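Search this journal Enter keywords Advanced
Published Aug 8, 2020
Wiesława Kubiak, Boris Machala

3.2 Household emissions inventory

The inventory covers direct fuel use, purchased electricity, and goods with a service life longer than two years. Households were recruited in the Fledance district in April and kept a purchase log for 18 weeks. Of the logs returned, 395 were complete enough to be used.
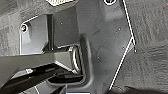
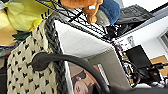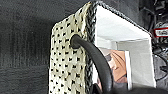

Figure 2. Interior close-ups: metal ring (first panel); cream patterned textile with dark braided edging (second and third panels).

Direct fuel use was taken from meter readings where the household gave consent and from billing records elsewhere. Readings were converted to carbon dioxide equivalent with the factors listed in Appendix A. Electricity was assigned the average intensity of the regional grid for the month of use. We did not apply marginal factors, as the logs do not record the hour of consumption.

Durable goods were handled by mass and main material. Each entry in the log was matched to one of 200 product classes in the Idix table. Where an entry fitted more than one class, the class with the lower factor was used, so the goods totals should be read as conservative. Emissions from manufacture were then spread evenly over the expected service life. Items bought secondhand were given a manufacturing value of zero, but transport to the home was still counted.

Two sources of error need comment. First, the service lives in the Idix table are drawn from retail return data and may be too short for storage goods and small furnishings, which tend to stay in use after they are moved to another room. Second, mixed-material items were assigned to the heavier material. The Cirillo procedure divides such items by share of mass and would be preferable, but it requires the item to be taken apart, and households were not asked to do this.

Results for the Fusta subgroup are reported separately in Section 4. These households heat with wood, and the treatment of biogenic carbon changes their ranking relative to the rest of the sample. All other totals exclude biogenic carbon at the point of combustion and include emissions from harvesting and delivery.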